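Wokbridge Community Forum > Home and Kitchen > Tea, coffee and everything else

Topic: Limescale and the village hall urn, vinegar or citric acid?

marmaladehen
Hello all, hoping for some of your good sense. I've taken over the teas at our hall (third Thursday lunch club, plus whatever the bell ringers need) and the urn has a crust inside it like the bottom of an old harbour. It's a Jellen, the 70 cup one, and I'm told it was last descaled in June, though I have my doubts! The tea has a skin on it you could write your name in. My mother always swore by white vinegar but my neighbour says that's old hat and I want citric acid. Which is it, please? And how long do I leave it?

pondside_lil
Citric acid every time, my love. Vinegar does work but the smell hangs about for days and I've had people ask if the tea was made with pickle juice. I fill ours halfway, bring it up to hot, switch it off at the wall, stir in the crystals and go and do something else for 30 minutes. It will fizz like mad if it's as bad as you say, so put it in gently. Then empty it, rinse it, and boil a full lot of plain water and throw that away too.

old_kettle
Going to disagree with Lil, sorry Lil. I've used vinegar on everything for longer than I care to say and never had a complaint. Two good rinses and the smell is gone. It's also in the cupboard already, whereas I had to send off for citric acid and the bag I got was enough to descale the Titanic. Leave it overnight, cold, and wipe out with a soft cloth in the morning.

pondside_lil
Overnight! You'll have the seal on the tap perished if you keep that up. I had to replace ours and it was a fiddly little thing to find, too.

old_kettle
Same tap, same seal, no drips. But I take the point that they aren't all made alike, and I'd say check the booklet if you've still got it.

fennimore
Has anyone tried that Zestirine stuff in the sachets? Our hall has it and it seems all right, though you do pay for the packet. I'd also ask whether the tap comes apart, as half the scale hides in there and that's what gives you the little white flakes in the cup.

marmaladehen
You're all very kind. The tap does unscrew (I've just been down to look) and oh dear, it's dreadful in there. No booklet, naturally. I think I'll go with the citric acid and take the tap off and soak it in a jug on its own, but not for too long, with Lil's seal in mind.

While I'm on, the other thing I'm dithering over is what we serve it in. We've always had the green china, and I do love a proper cup, but washing up after the lunch club takes two of us the best part of the afternoon and I was wondering about paper for the busier days.
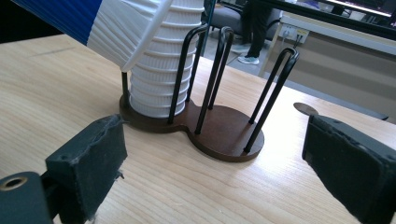
My worry is that tea tastes different out of paper, and some of our regulars are very particular. One gentleman brings his own mug as it is! So perhaps china for the lunch club and paper for the bell ringers, who only want something hot and wouldn't notice if I gave it to them in a bucket.

fennimore
Bell ringer here. We would notice. We'd still drink it, mind.

old_kettle
China, please. Half the pleasure is the saucer, where else do you put the biscuit? Ask people to bring their cups up to the hatch and you've saved yourself a good bit of the walking.

pondside_lil
I'm with Kettle on this one, mark it on the calendar. But don't wear yourself out over it either, paper is fine on a busy day. Do let us know how the urn comes up, and warm the pot first!

marmaladehen
Will do. Crystals ordered, rubber gloves found, tap in the jug. I'll report back after lunch club.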